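From: Daryna Nechyporuk
To: Lilley jobseekers list
Subject: Re: Temp agencies, any good?

Hi all, and hello to the new people who joined in February!

> I've signed up with Awan but they keep ringing me with warehouse
> nights when I asked for office days. Is it worth trying a second
> agency, or will they mind? And does anyone know if you get paid
> for the induction?

They won't mind a bit. I was on the books of two for ages (Awan and Doltia) and both of them knew. The only thing that gets people's backs up is saying yes to the same booking through both, so keep a little diary by the phone and write everything down, even the maybes.

On the warehouse nights, ask to go in and see your consultant in person. Mine had me down as "any shift" from a form I'd filled in on the bus, and once she'd changed it the calls were much more sensible. I was offered four weeks on reception at Netidville Dental and ended up staying nine months, which I loved, apart from the phones on a morning after a bank holiday!

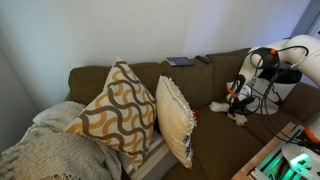
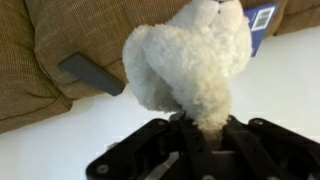
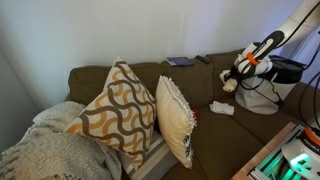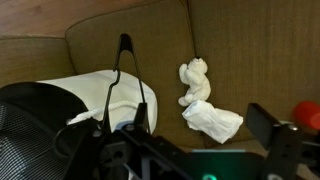
The brown sofa in the first, third and fourth, and the white plush in the second.

Induction pay depends who you're with, so get it in an email before you go. Doltia paid me for mine but it went on the second timesheet and I'd quite given up on it. Do send your timesheets in early, by the way. Their cut-off was 4 in the afternoon and I missed it by 15 minutes once and had to wait a whole extra week (beans on toast, mostly).

Other thing, and I wish I'd asked sooner, is what happens if the client wants to take you on properly. There can be a fee for them to pay the agency, and my manager was a bit cagey until it was sorted out. Nothing for you to pay, but it does slow things down, so don't hand in notice anywhere else until you've got the letter.

Has anybody had anything from Doltia for school offices lately? My sister's looking and can only do term time. She can type like the wind but hates interviews, so something with a trial day would suit her.

Good luck with it, and let us know how you get on with the consultant!

Daryna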